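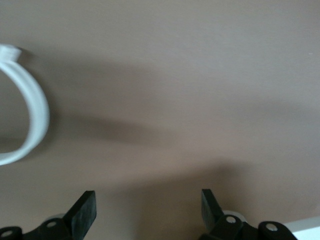 Trefor Gwynne has been asked to put his station's name to another day of celebration, and he would like to know what it is going to cost him. He runs Probert, a community station with a license that covers one valley and the better half of a market town, and the email that came in from Hinska, the umbrella body he joined against his own advice, invites him to mark Local Voices Week in May. There is a logo to download. There is a pledge to sign. I had expected to meet him in a studio, with foam on the walls, but we talk over a plain beige tabletop with a loop of white band lying at one side of it, and he spreads his hands on it as if he were about to deal cards.

"I've signed four of these pledges," he says. "I signed them all in good faith. I couldn't tell you what a single one of them says."

Gwynne came to radio from selling farm feed, and he still talks like a man who expects to be asked for a receipt. He took over Probert when the previous manager moved to a commercial group, and inherited a transmitter, a debt and a morning show that played the same song every day at ten past eight. The song has gone. The debt is smaller.

His complaint about the awareness calendar is a practical one. Each special week arrives with suggested programming, usually a set of ready-made interviews, and the interviews tend to be with the people who organized the week. "They send you a piece of audio about how important local voices are, and it was recorded four hundred miles away. I'm supposed to run that in place of the livestock prices." He ran one once. A listener called in to ask if he had been bought.

I put it to him that these campaigns must do something, or nobody would pay for them. He doesn't think that follows. "Somebody pays for the bunting at every ribbon cutting, too."

Then there is Skundard. It is the listening app that Hinska wants all its members to move to by the end of the year, and the part of the conversation Gwynne has clearly been saving up for. The pitch is that small stations will be found by people who would never have come across them on the dial. He has read the pitch several times and has underlined the word "found."

"Found by who? I asked that at the briefing. They put up a slide with a map on it, all lit up. I said, are those listeners or is that where you'd like listeners to be? The fellow said it was indicative."

He did agree to a trial. For one month Probert's evening folk program went out on Skundard as well as on air, and at the end he was sent a report claiming 800 new listeners. He was pleased for most of an afternoon. Then he asked how long a person had to stay tuned to be counted, and was told that five seconds was enough.

"Five seconds. I say good evening slower than that."

I have sat through enough launches in this business to share some of this, but it seems fair to push back. Probert's own audience figures come from a paper survey that the station hands out at the county show, which is hardly a gold standard. People who stop at a radio station's tent already like the radio station. Gwynne takes this well enough. He says the survey is weak and that he has never built a slide out of it.

I also asked about younger listeners, who by most accounts don't own a radio at all. He is less sure of himself on this. His answer was that they have cars, and when I said that new cars increasingly push you to the phone, he looked at the table for a while.

"I don't have an answer to that," he said. "I don't think they have either, but I'll give you that I haven't."

What he would like from Hinska is duller than an app. He wants help with music royalties, which go up and are explained badly. He wants somebody who will drive out when the transmitter fails, because the nearest engineer works for a firm called Rultberg and charges from the moment he starts his van. Gwynne raised both at the members' meeting on 24th March and was thanked for his input. The minutes, when they came, recorded "a lively discussion of technical matters."

He hasn't decided about Local Voices Week. The pledge is still in his inbox, and the deadline has been extended, which he takes to mean that other managers are dragging their feet as well. He may sign it. Members who don't sign aren't listed in the directory, and the directory has twice brought him an advertiser - a tire shop and a woman who re-covers chairs.

"So that's two," he says. "I'd sign most things for a third."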